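Trallura 双腕データ収集セル 設定ガイド

4章 布製品操作タスクの準備と収録

本章では、Fustura 手法の再現実験に使う「バッグ掛け」タスクの準備から収録までを説明します。セルの組み立てと両腕の原点合わせ（3章）が済んでいることを前提とします。

4.1 タスクの概要

バッグ掛けは、床面に置いた布製バッグを両腕で持ち上げ、ラックのフックにストラップを掛けるタスクです。Fustura 手法では、動作全体を一つの軌道として学習させず、把持点の探索、展開、引っ掛けの区間に分けて方策を学習します。区間の境界は収録時に操作者がペダルで入力します。境界の入力が抜けたエピソードは学習に使えません。

4.2 必要なもの

・双腕アーム一式（グリッパーおよび手首カメラを含む）
・固定カメラ 1台
・衣類ラックとフック付きハンガー
・布製バッグ（メッシュ部と長いストラップのあるもの）
・小物（カップ、スポンジなど）
・Vumora 収録ソフトウェアを入れた制御用PC
・ペダルスイッチ

4.3 作業空間の準備

1. ラックを奥の壁の中央に置きます。脚がアームの可動範囲に入る場合は、壁側へ寄せてください。

2. ハンガーをラックの横棒に掛けます。色の順序は任意ですが、一つのセッションの途中では並べ替えないでください。

3. 壁紙を選びます。Fustura 手法の評価では背景の違いに対する頑健性も見るため、無地と柄物の両方で収録します。壁紙の番号をセッション情報の「背景」欄に入力します。

4. 小物を床面に置きます。バッグを広げる範囲からは外し、位置はエピソードごとに変えます。

注意：手首カメラのケーブルが金属管やグリッパーに挟まれていないことを確認してください。挟まれたまま手首を回すとコネクターが破損します。

4.4 バッグの初期配置

1. アームを待機姿勢に戻し、操作を一時停止にします。

2. バッグを床面の中央に置きます。形を整える必要はありません。ストラップがねじれた状態、裏地が見えている状態も初期配置として有効です。

3. 固定カメラの映像で、バッグ全体が映っていることを確認します。

4. 作業空間から手を出し、扉のインターロックが点灯してから一時停止を解除します。

警告：一時停止を解除した後は、作業空間に手を入れないでください。

4.5 収録の手順

1. Vumora を起動し、「新規セッション」を選びます。タスク名は bag_hang とします。

2. 両腕の手首カメラと固定カメラの映像が表示されるまで待ちます。表示されないカメラがある場合は4.7を参照してください。

3. ペダルを1回踏み、把持点の探索区間を開始します。

4. 左腕でバッグ上部の縁をつかみ、床面から引き上げます。右腕はストラップの近くで待たせ、輪の形が見えてからつかみに行きます。左のグリッパーで縁を挟み、右のグリッパーをオレンジ色のストラップのそばに上げた姿勢が、展開区間に入る目安です。

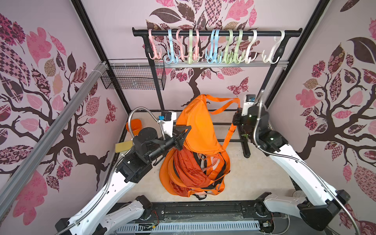 5. ペダルを踏み、展開区間に入ります。両腕の間隔を広げ、ストラップの輪を開きます。布が小物に触れても収録は続けてください。

6. ペダルを踏み、引っ掛け区間に入ります。輪をフックの先に通し、荷重がフックに移ったことを確かめてから両方のグリッパーを開きます。

7. 両腕を待機姿勢に戻し、ペダルを長押ししてエピソードを終了します。

8. 結果を「成功」「部分成功」「失敗」から選びます。ストラップが掛かったものの途中で別のハンガーを落とした場合は「部分成功」とします。

補足：失敗したエピソードも削除しないでください。把持のやり直しを含む記録は、探索区間の学習に使います。

4.6 評価結果の参考値

社内の再現実験では、2000 エピソードで学習した方策を 261 回試行し、成功率は 88 パーセントでした。失敗の多くは展開区間で起き、主な原因はストラップが本体の下に巻き込まれたままになることでした。部分成功は成功に含めていません。背景を1種類に固定して学習した方策では、壁紙を替えたときに把持点がずれる傾向が見られました。

4.7 困ったときは

手首カメラの映像が出ない
コネクターを差し直し、Vumora の「デバイス再検出」を実行します。改善しない場合は左右のケーブルを入れ替え、カメラ側かケーブル側かを切り分けます。

グリッパーから布が滑る
把持力の設定を 2 段階上げます。それでも滑る場合は、指先パッドを Doucet 製の交換用パッドに取り替えてください。取り替えた後は指先の原点合わせが必要です。

区間の境界がずれて記録される
ペダルの遅延補正を実行します。収録済みのエピソードは、編集画面で境界を手動修正できます。修正したエピソードには「編集済み」の印が付きます。

次章では、収録データの書き出しと学習用形式への変換を説明します。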